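Callano Opens Trial Spots for Its Gusik Laundry Helper

8/1/25 – If you have ever walked past a pile of clean clothes on the couch for the third evening in a row and promised yourself you would get to it after supper, the folks at Callano would like a word with you. The small company, which has its workshop out in Cluswood, has begun taking names for a home trial of Gusik, a two-armed helper that picks up clothes, spreads them flat and folds them.

Callano has been working on Gusik for 2 years, and people who stopped by the Cluswood open house last October may remember an earlier version that stuck to dish towels and did them very, very slowly. The new one takes on shirts, shorts, pillowcases and most children's clothes. Socks are still on the wish list, and so are fitted sheets (and which of us can blame them for that!).

"Towels are polite. They are all the same shape and they lie where you put them," said Rui Falcão, who leads the home program at Callano. "A shirt somebody has pulled off in a hurry is a different animal. We spent most of the spring on shirts, and I think my own family got tired of hearing about sleeves."
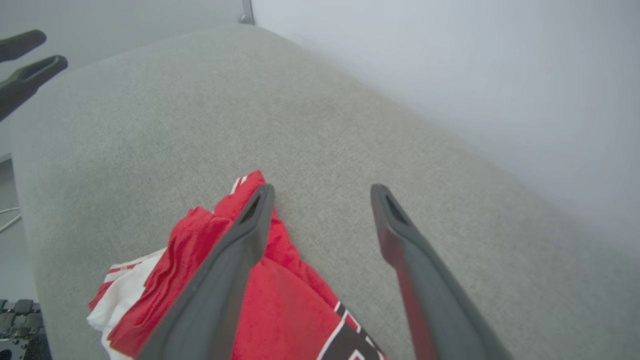 Gusik's grippers at work over a red garment on a light gray cushion.

What sets the service apart, at least to my mind, is that you don't buy the machine. Callano brings it over, sets it up in whatever room you like to fold in, and spends an afternoon teaching it how you want things done – in halves, in thirds, sleeves tucked or sleeves crossed. Households in the trial will keep it for four weeks at a flat fee of $40, with setup and pickup included. A visit partway through is part of the deal too, so there will be a chance to ask all the questions that come up once you have lived with a thing for a while.

There are 20 spots in this first round. Falcão says he is hoping for a good mix of homes, including apartments, and would especially love to hear from families with kids in sports, whose laundry he called "a wonderful education."

The software that plans each fold comes from Trình, a partner firm that has worked with Callano from the beginning and will be sending two of its own people along on the setup visits.

Sign-up sheets are at the front desk of the Callano workshop, and you can also ask for one by phone during shop hours. Homes outside Cluswood are welcome to apply, though the first visits will stay close to town. A second round is planned once the first machines come back and have had a good going-over.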